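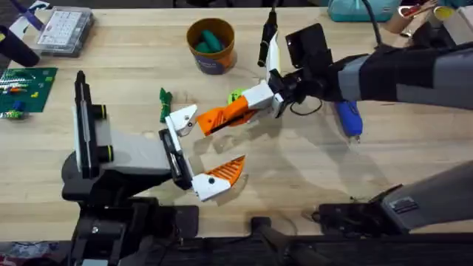 Page last modified: February, 9:14 pm

Gakia Crafters Board > Workspace and Storage > Are grid organizers worth the table space?

pinebench
The photo at the top is the light wood table, grid box in the corner, blue glue gun lying where it always ends up lying. I've been reading the storage threads on here for a while and everyone seems to agree that a clear box with little compartments is the first thing to buy. I'm not convinced. I've had one up in the back left corner for months and most of what I reach for comes out of a cup or gets held together with a band.

What does the box do for you that a cup doesn't? I make small decorations, mostly green stuff for wreaths and table pieces, and glue nearly all of it. I'd like to hear from people who glue for hours and not from people who take pictures of their shelves.

marlo_w
You can see what you have. That's what it does. With a cup you see whatever is sticking out of the top and the rest is a guess.

pinebench
I know what's in the cup. I put it there.

marlo_w
Sure, for one color. Try it with 2 kinds of bead and three kinds of wire and get back to me.

Tansy660
I'm with pinebench on this one. I bought a Fotlow box because of this board and spent an entire evening sorting into it. Then I started a wreath and within an hour I had little piles all over the table anyway. Nobody picks one leaf out of a compartment, glues it, and picks out another. You dump out a handful and work from the handful. So the box is storage, fine, but then why is it on the table?

quiltdad
It's on the table so you can put the handful back.

Tansy660
Do you put the handful back?

quiltdad
Sometimes.

Vicente Pereyra
I teach an evening class and I'd split the question up. Grid boxes are good for things that roll or that all look alike from two feet away. They are bad for anything long, anything springy, and anything you made yourself that can get crushed. Bundles with a band around them do better lying flat or standing in a cup.

What I would change on that table is the glue gun. I don't like one lying loose on a work surface in the middle of where hands go. Give it a fixed spot, on a tile or a silicone mat, and always put it back in the same place facing the same direction. Cord to the back.

pinebench
I've heard the mat advice before. I've used a folded piece of cardboard for years and so far I'm fine. A silicone mat seems like another thing somebody wants to sell me.

Vicente Pereyra
A kitchen tile costs 2 dollars. Use that. I wouldn't leave a hot nozzle on cardboard, and I don't let my class do it either.

pinebench
OK, a tile I can live with.

hollis.k
What wattage is everyone running? Mine is a 60 watt and it drips like crazy the minute I set it down. The package says "no drip" and I'd love to know who tested that.

marlo_w
Every package says no drip. It's the sticks more than the gun in my experience. I went through a bag of Ellora sticks last winter and they strung all over everything, then I switched and it got better with the same gun.

Tansy660
Switched to what?

marlo_w
Whatever the hardware store had. No name on the bag. I realize that isn't helpful.

hollis.k
I've used Ellora in two different guns with no strings at all. I don't think you can blame the stick when you changed the stick and probably the room temperature too. You said last winter. Was the second bag in winter?

marlo_w
Spring, I think. Fair point.

quiltdad
Back to the boxes. I did a dumb thing and kept track. My box has 74 pockets (the big one, they do a smaller one) and after a month I had opened the lid for nine of them. The other pockets are full of things I've owned since before the kids were in school. So either I need a smaller box or I need to throw things away, and I already know which one I'm going to do.

pinebench
This is exactly my suspicion. The box makes you keep stuff. A cup fills up and you deal with it.

Alarcón_Annex
Small dissent. I use mine the other way around. Finished pieces go in the grid, raw material stays in cups. The finished ones are the ones that get sat on, knocked off, or stuck to a sleeve with glue that hadn't set. If one goes into its own square right away I lose a lot fewer. I don't bother sorting, I just fill the squares in order until the box is full and then I stop for the night.

Vicente Pereyra
I'd go along with that for anything that fits in a square. Leave the lid open until the glue is fully cool.

Tansy660
Does it matter if the lid is open? I've never had a problem closing it.

Vicente Pereyra
Maybe not. Habit. I had some pieces stick to a lid once and I've left it open since then — could have been that I overfilled it.

pinebench
I can't find much wrong with using it for finished pieces, which annoys me a little. I'm going to try it for one batch. If I'm back to cups by the end of the month I'm going to say so in this thread.

Also nobody has talked about tools. I stand mine upright so I can grab them without looking. My sister says they should be in a drawer.

hollis.k
Upright is fine if it has a heavy base. Mine went over onto my foot.

marlo_w
Drawer. I don't want pointy things standing up when I'm reaching across for the glue.

quiltdad
A drawer means you have to open a drawer with glue on your fingers. Every knob in my workroom is disgusting.

marlo_w
Leave it open a few inches.

quiltdad
Then I walk into it.

pinebench
Update: one batch done, finished ones in the grid. I lost none of them. I also made fewer than I normally do, so I wouldn't read much into it. The tile is working out and the cardboard is in the recycling. The cup stays where it is.

Alarcón_Annex
What size are your squares? If the pieces are touching the sides, take out a divider.

pinebench
Mine don't come out, the insert is all one part. I'm just making the pieces smaller for now.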